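首页 日志 手工 旧物 留言板 关于我

绿色的传送带，和我那条终于理顺的打包流水
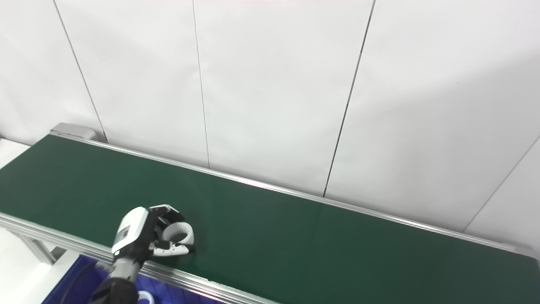

我对绿色的传送带一直有种说不清的好感。小时候家属院后门出去就是一家罐头厂，夏天大门敞着，从外头能看见里面一条长长的绿带子慢吞吞地往前走，上面什么都有，玻璃瓶、铁盖子、一摞一摞的纸箱。我和院里的小孩趴在铁栅栏上看，能看一个下午，看到大人来喊吃饭。那时候觉得世界上最好的工作，就是坐在那条带子旁边，等东西自己走到面前来。

后来长大了，当然知道坐在带子旁边的人有多累，腰累，眼睛也累。可是那点好感还在。超市收银台那一小截黑的，机场转行李那种一片叠一片的，我都爱看，但最喜欢的还是绿的，深深的墨绿，灯一照微微发亮，两边镶着银色的铝型材，看着又干净又踏实。

说回正事。老读者都知道，我从前年开始在家里做一点手工皂和蜡烛，挂在自己的小店里卖，店名叫 Gretari，是当时随手在纸上拼出来的几个字母，念着顺口就一直用到现在。起初一个月也就十几单，在餐桌上包一包，下楼寄掉，回来桌子一擦照样吃饭。到了去年冬天，单子多起来，餐桌就不够用了。先是占了一半，后来全占了，再后来连沙发扶手上都搭着气泡膜，一家人端着碗在茶几边上吃，吃了大半个冬天，也没人跟我抱怨，想起来真是有点过意不去。

所以四月里我下了决心，把北边那间朝阴的小屋腾出来，专门用来打包。屋子不大，窄长的一条，原先堆的都是舍不得扔的东西：旧电扇、两床棉胎、孩子小学的课本，还有一台早就不转的缝纫机。光是清这些就清了好几个晚上（棉胎最后送去重新弹了，弹出来又软又蓬，这个以后单独写一篇）。

腾空以后我站在门口琢磨了很久。窄长的屋子放不下大桌子，可它偏偏很适合排成一条线。我忽然就想起那家罐头厂来了。我何必非要一张大桌子呢，我可以让东西沿着一条线走呀！从门口进，到窗边出，一站一站地来。

真去打听电动的传送带，价钱把我吓了一跳，而且开起来有声音，楼下邻居家里有老人，怎么想都不合适。最后我买的是一条二手的短架子，铝的边框，上面绷一层绿色的带面，没有电机，用手推着走。卖家说是从一家叫 Nieminen 的包装铺子里退下来的，我去看的时候带面还挺新，边上有点毛，回来用剪刀修了修就好了。架子连运费一共 900 块，砍价砍了半天，只砍下来一副备用的轮子，我也挺高兴的。

搬上楼那天可真是一言难尽。电梯进不去，只能走楼梯，拐弯的地方要把一头举过头顶，再一点一点蹭过去。到家我坐在地上喝了两大杯凉茶才缓过来。可是等它靠着墙摆好，水平尺往上一搁，气泡端端正正停在中间，那个心情哟，跟小时候趴在栅栏上的时候一模一样。

现在我的顺序是这样的。最靠门的一段放空盒子，提前折好，口朝上，一次折够当天用的。往里走，先垫纸丝，再放皂。皂我都是事先裹好蜡纸的，所以到这一步只管放，不用停下来找胶水。再往里是卡片和小样，然后封口，贴面单，最后码进窗边的大筐里。每一站我都只在伸手够得着的地方放那一站要用的东西，多一样都不放。以前在餐桌上打包，剪刀永远压在什么底下，胶带的头永远找不着，一晚上有一小半的工夫都在翻东西。

胶带我换过好几种，便宜的那种冬天发脆，一扯就裂成细条，粘得满手都是。现在用的胶带座是 Ekon 的，底下沉，单手扯也不跑，就是刀口利得很，我的大拇指已经交过学费了，家里有小孩的一定要收高一点。纸丝我喜欢牛皮色的，白的好看归好看，掉在地上跟头发似的，扫起来没完没了。

还有一件小事，啰嗦两句。带面要常擦。绿颜色耐脏，看不出灰来，可手摸上去是知道的，尤其我做皂，难免带一点碎屑，沾了潮气就会发滑。我每天收工用拧得很干的抹布顺着一个方向抹一遍，再把窗子开条缝晾着。铝边的缝里最容易藏东西，拿一支旧牙刷，慢慢刷过去，刷出来的灰能让人吃一惊。千万别图省事用酒精，我在角上试过一次，那一小块颜色就发乌了，到现在还在那儿。

手也要顾着点。连着包上几十个盒子，最先抗议的不是腰，是手指头，老是弯着去捏，捏久了关节发僵，伸都伸不直。我如今包一会儿就停下来，把两只手悬在带子上方，松松地握一下再张开，来回做几遍，像在空气里揉面团。我家那位路过看见，问我在练什么功，我说练收钱的功，他摇摇头走了。护腕我买的是 Trumedik 的，灰的，戴着有点闷，天热了大概要换一副薄的。

架子的高度也调过两回。头一回照着厨房台面的高度来，觉得总不会错，结果打包是要往盒子里看的，头一直低着，脖子受不了。后来四个脚各垫了一块硬木，高出来一点点，舒服多了。所以说别人家的尺寸真的只能参考，站在跟前比划两天再定，比什么都强。

灯也换了。小屋朝北，下午四点一过就暗，原来那盏吸顶灯发黄，看面单上的字很费劲。我在带子正上方装了一条长灯，白光，打开以后整条绿带子上浮着一层淡淡的亮，连带着我干活的心情都好起来。有时候收了工，东西都清走了，我还舍不得关灯，就站在那儿看一会儿，用手推一推，让它空着走一小段，听轮子咕噜咕噜地响。

前几天对账，开店到现在一共寄出去 2,387 个盒子。数字是后台自己跳出来的，我看了好一会儿，每一个都是我一双手折的、塞的、封的，想想也挺了不起的（允许我夸自己一句）。最忙的一天大概寄了 70 单，是春天出樱花味那批的时候，从早上包到半夜，还是在餐桌上，那回真是够呛。要是那时候就有这条带子，想必能早点睡。

餐桌呢，终于还给家里人了。第一顿饭我特意铺了块新桌布，炖了一锅排骨，炒了两个素菜，大家坐下来都有点不习惯，说怎么这么宽敞。孩子吃完还问，那间小屋能不能让他去推一推带子。我说可以，洗了手来，先从折盒子学起。他折了三个，歪的，我都留着呢，放在架子最里头那一格。

下个月打算给窗边的大筐配一个带轮子的底座，现在装满了实在拖不动，地板也快被我拖出印子来了。有用过好用的底座的朋友，留言告诉我一声，静音的最好，贵一点也没关系。问手工皂什么时候补货的几位，薰衣草的还在晾，再等等，急不得的。

联系我：请到留言板留言 | 版权所有 © Gretari 手工小店日志，转载请先打招呼 | 返回顶部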